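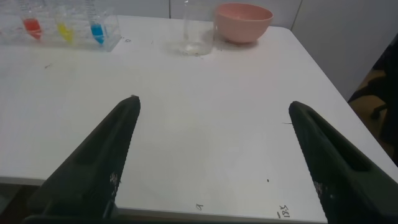 *Reading time: 2 min*

# Trinside clear test tube rack

The Trinside is a clear plastic rack for round-bottom test tubes. It is made for color mixing, simple titrations and any other bench work where you need to see the liquid from the side without lifting the tube out. Red, yellow and blue are easy to tell apart through the walls, even when the tubes are only filled at the bottom.

Hikska has sold the rack since July, on its own and as part of the Humness color mixing set.

## Details

- Material: transparent plastic
- Base: rectangular, flat
- Tube type: round bottom, with or without rim
- Length: 126 mm
- Height: 70 mm
- Item number: TR-10
- Sold: singly or in packs of 10

Tubes and beakers are not included with the single rack.

## Using it

Set the rack on a flat surface before you put any tubes in. A white tabletop works best for color work. On a dark bench, slide a sheet of white paper under the base.

Fill tubes in the rack with a dropper or pipette. If you are pouring from a beaker, take the tube out first and hold it over a tray. Keep the level in the lower part of the tube if you plan to add a second color later – a full tube leaves no room for mixing.

We suggest a straight-sided glass beaker next to the rack for mixing or for rinse water. Rinse it between colors. A few drops of blue left in the bottom will turn the next batch of yellow green, and people then write to us about the dye.

## The Humness set

The set has one Trinside rack, test tubes, one clear glass beaker, droppers and food-grade dye in red, yellow and blue. It comes with a card of nine mixes to try, starting with orange, green and purple. The later ones use uneven amounts and take more care with the dropper.

Dye refills are sold separately. The beaker can be replaced with any plain one of similar size.

## Cleaning

Wash by hand in warm water with a little dish soap. Use a soft cloth or a bottle brush. Do not use scouring pads, which leave the plastic cloudy, and do not put the rack in an autoclave or a dishwasher. Dye stains come off with a second wash if you get to them the same day.

Do not use acetone or other strong solvents in or near the rack. For solvent work, look at the Pramanik wire rack, which holds the same tubes but gives less support at the bottom.

## Ordering

Single racks and packs ship in a plain carton with paper padding. Check each rack for cracks at the corners when it arrives – report any damage within 10 days and we will send a new one. Keep the carton until you have checked.

Schools can order on account. Put the item number and the delivery room on the order form.

Page updated 13/11/2019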